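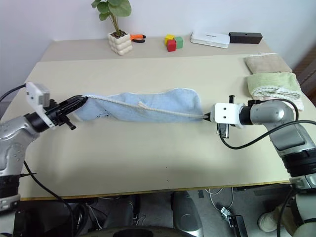

双臂各夹浅蓝毛巾一端，右后方是两条叠好的毛巾

发件人：Zumel 柔性物操作组
收件人：双臂操作规范讨论列表
主题：Re: 毛巾类任务的台面布置与夹持规范（草案第二稿）
日期：2022年4月21日

各位好！

第二稿我一口气读完了，很高兴终于有人把“布料”单独列成一章。先回下面这段：

> Hidora 标注组写道：
> 我们建议台面只保留被操作的毛巾，其余物品一律清走。目前收到的2816条记录里，背景杂物五花八门，标注员要反复确认哪些算任务对象。另外，“夹住两端”的判定各家不一样，有的夹角，有的夹边，能不能统一？

清台这一条我有不同意见。图里后沿靠墙放着盆栽、橙柄钳子和几块玩具积木，我觉得完全可以留。真正该写进规范的是分区：后沿一条算背景区，中间算操作区，叠好的毛巾放在固定的一侧，任务说明里写清楚。这样标注员查表就行，台面也还像个正常人用的台面。

夹持判定我非常赞成统一！草案4.2节现在只写“两指闭合于布料端部”，太宽了。像图里这样毛巾拧成松松一卷，上沿还有一根白色细绳，右侧夹爪是连绳带布一起夹的，按现行文字算合格，按Lubis那边的内部表格就得另记一类。建议加一个字段“夹持内容”，取值为布、绳边、布加绳边，再加一个“布料状态”：平展、对折、成卷、成团。我们拿手头2198条试填过，填起来比想象的顺手，分歧大多出在“成卷”和“成团”之间，欢迎大家提判定图例。

还有线缆。图中右臂有一根黑色线缆搭在台面上，离夹爪不远。草案附录B只管急停和围栏，走线一个字没提，这个我强烈希望补上：

1. 线缆沿臂身固定，活动余量留在肘部以上；
2. 操作区内不得有线缆接触台面，暂时做不到的要在记录里注明；
3. 每班开始前，双臂空载走一遍全行程，看线有没有被拉紧；
4. 机器运行时，台下和底座周围人员的站位要在地面标出来。

第3条的时间我们按6分钟排，Jiveck的同事要是有更快的做法请一定分享。

批量大小那节，每批3000条我没意见，只是希望换毛巾颜色时不要另起批号，不然检索很痛苦。

第三稿八月前能出来的话，我们组可以认领布料状态的图例部分，已经迫不及待想动手画了。

Zumel 柔性物操作组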